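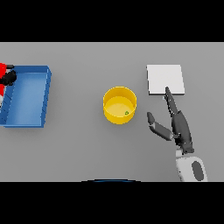

Cirkard 桌面分拣仿真数据集(Goverside 学生机器人社)

版本 0.4,整理于 10/5/19。维护:Goverside 学生机器人社数据小组。
语言:说明文件为中文,字段名为英文。

请先读“已知问题”一节,再决定要不要下载。社内对这份数据的评价并不一致,写这份说明的人属于不太看好的那一边,文字里大概看得出来。

概述

Cirkard 是我们社在仿真环境里搭的一个双臂桌面任务,最初为 Dumitrescu 杯校际赛的仿真组准备。桌上固定有蓝色托盘、黄色圆筒形容器和白色方垫,再加上每次随机投放的小零件。左臂末端是平行夹爪,右臂末端是多指灵巧手。操作者用我们自己写的遥操作程序 Illano 控制两条手臂,把小零件从一处移到另一处。

数据包含 700 条遥操作记录,其中 90 条留作测试,不参与训练。每条记录有一路固定视角的渲染图像、两臂关节角、夹爪开度、手指关节角,以及一句任务文本。全部来自仿真,没有任何真机数据。社里的招新海报曾经写“双臂灵巧操作数据集”,这个说法我们不打算在这里重复。灵巧手装在模型上,和数据里有灵巧操作,中间还隔着很远。

任务

任务文本一共有下面这些写法,写法之间有重叠,我们没有做统一:

1. 把零件从白垫移到黄色容器。
2. 把零件从黄色容器移到蓝色托盘。
3. 清空白垫。
4. 右手取件,左手整理。

第 4 条是临时加的,含义一直没定清楚。有的操作者理解为右手抓起零件放进容器,左手再去容器里取;有的操作者只动了右手,左臂全程停在原位,也算完成。两种情况在数据里都标成 success。我们争论过要不要删,最后保留,并在 meta 里加了 ambiguous 字段。用第 4 条训练语言条件策略的人请自己承担后果。

零件的颜色和形状由随机种子决定,尺寸偏小。在我们提供的图像分辨率下,零件常常只占很少的像素,落到黄色容器里以后更难分辨。开头那张图里,容器底部那个偏绿的小东西就是典型情形,把图缩小一半再看,大多数人会以为容器是空的。我们怀疑模型也一样。

采集方式

操作者都是社员,熟练程度差别很大。新社员先练习一段时间,然后开始录制,练习多久没有统一规定。Illano 把手柄的输入映射成两臂末端的位姿,夹爪由扳机控制,灵巧手则由几个预设手型之间的插值控制。也就是说,右手的手指关节角虽然逐个写进了文件,实际自由度远低于字段数目。看到那么多列数字,请不要以为每一列都有独立的信息。

仿真步长固定,每条记录最长 1,000 步,超时自动截断并标为 failure。截断的记录里有一部分其实只差松手,我们没有人工改标。

图像和关节数据写在同一个循环里,理论上对齐。七月做过一次抽查,发现早期记录里图像比关节数据晚一步,原因是渲染调用放在了状态更新之前。之后的版本改了代码,旧记录没有重录,只在 meta 里写了 lag 字段。读取脚本默认不做补偿,需要的话请打开 --shift 选项。

目录结构

train/ 训练记录,每条一个文件夹
test/ 测试记录,结构同上
meta.json 记录编号、任务文本、种子、success、ambiguous、lag
tools/ 读取脚本和回放脚本
baseline/ 两个基线的配置文件,权重不提供

每条记录的文件夹里有:

frames/ 渲染图像
state.csv 关节角与夹爪开度
hand.csv 右手手指关节角
text.txt 任务文本

回放脚本只依赖 state.csv 和 hand.csv,按种子重建场景。有少数种子在新版物理引擎里会让零件弹出桌面,回放结果和图像对不上。遇到这种情况以图像为准。

成功标记

success 由程序判定:零件中心落在目标区域内,并且末端与零件没有接触,即为成功。这个判定有明显的漏洞。

零件搭在容器边沿上,中心投影仍然在区域内,会被判为成功。零件被手指压在白垫边上,再被推到区域里,也会被判为成功,整个过程没有发生抓取。第二种情况在右手的记录里很常见,我们认为它解释了右手成功率为什么好看。比赛总结里引用过那个成功率,这里不再引用。

如果您只关心抓取,请不要直接使用 success。可以用接触信息自己算一遍,至少要求零件离开桌面。我们写过这样一个脚本,放在 tools/ 里,没有认真测试。

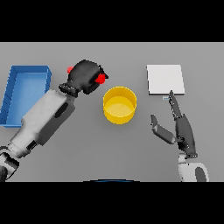 已知问题

遮挡。视角固定,手臂从画面下方伸进来,指尖和零件经常重叠。上面这张图里,白垫下沿有一小片浅蓝色的东西,几乎被右手指尖挡住。单看这一帧,没有办法判断手指有没有接触它。左臂那边,夹爪张开,停在黄色容器的左上方,是准备下去还是刚刚离开,同样看不出来。用单帧图像做阶段分类的同学请想一想标签从哪里来。

场景单一。托盘、容器、白垫的相对位置基本不变,灰色桌面没有纹理,光照也没有变化。有社员训练出一个策略,在测试集上表现不错,于是我们把白垫往旁边挪了一段,策略照旧伸向原来的位置。测试集和训练集出自同一个布局,它测不出这种失败。

右手姿态集中。很多记录里右手长时间保持一根手指伸直、拇指张开的手型,这是 Illano 的默认手型,操作者没有按键时它就一直这样。模型很容易学到这个姿态,损失曲线也会因此很漂亮。

左臂利用不足。除任务 2 以外,左臂大部分时间不参与。要研究双臂协调的话,可用的片段很少,请不要按总条数估计数据量。

碰撞模型粗糙。托盘内壁的细节只存在于外观网格里,碰撞体是光滑的盒子。零件贴着壁面滑动时,看起来和算出来的不一致。

托盘显示不全。蓝色托盘的左侧在图像之外,零件落到那一边时,图像里没有,state.csv 里也没有零件位姿。零件位姿需要通过回放得到,而回放又有上面说的种子问题。

基线

baseline/ 下有两份配置。一份是行为克隆,只用图像和关节角;另一份加上任务文本。两份都训练了大约 3,000 次迭代,再往后测试结果没有变化,我们也没有深究。

加任务文本的那一份并没有稳定地优于不加文本的那一份。把任务文本随机打乱再测,差别也不大。社里有一种解释是任务太简单,从图像就能猜出该做什么。另一种解释是文本编码那部分代码有错。两种解释都没有排除,所以我们不公布数字,配置留给愿意检查的人。

在真机上的表现:没有测过。Dumitrescu 杯赛后有人提议直接把策略搬到真机,我们反对,理由见“已知问题”的前三条。

适合的用途

学习怎样读取和对齐多路机器人数据。
课程作业里练习行为克隆的完整流程。
检查数据质量的方法,本数据里毛病足够多。

不适合的用途

比较不同算法的优劣。
得出任何关于灵巧手抓取能力的结论。
作为真机部署的唯一训练来源。
当作双臂协调的基准。

使用方法

先解压,然后在根目录运行 tools/check.py。脚本会检查每条记录的帧数与 state.csv 行数是否一致,不一致的编号会打印出来。带 lag 标记的旧记录会给出警告,属于正常。

如果只想看图像,直接打开 frames/ 即可。如果要用 hand.csv,请先读 tools/hand_presets.txt,里面列出了预设手型,用它可以把手指关节角还原成插值系数,维度会小得多,训练也更稳。

Windows 下路径过长时解压会失败,换到浅一点的目录就行。

待办

把相机位置抬高一点,再加一路侧面视角。这件事写在待办里很久了。
重写成功判定,加入零件离开桌面的条件。
随机化托盘、容器和白垫的位置。
给任务 4 一个明确的定义,或者删掉它。
检查文本编码的代码。
在旧种子上固定物理引擎的版本。

其中随机化位置这一项已经有分支,合并时发现 Illano 的工作空间限制写成了常数,容器移远以后左臂够不到,暂时搁置。

许可与引用

允许在教学和研究中自由使用,转载时请保留这份说明,尤其是“已知问题”一节。引用时写“Goverside 学生机器人社,Cirkard 0.4”。请不要写成 Dumitrescu 杯官方数据,它没有经过赛事方审核。

发现新的错误,请在仓库里提 issue,附上记录编号和种子。只写“效果不好”的 issue 会被关闭,效果不好我们知道。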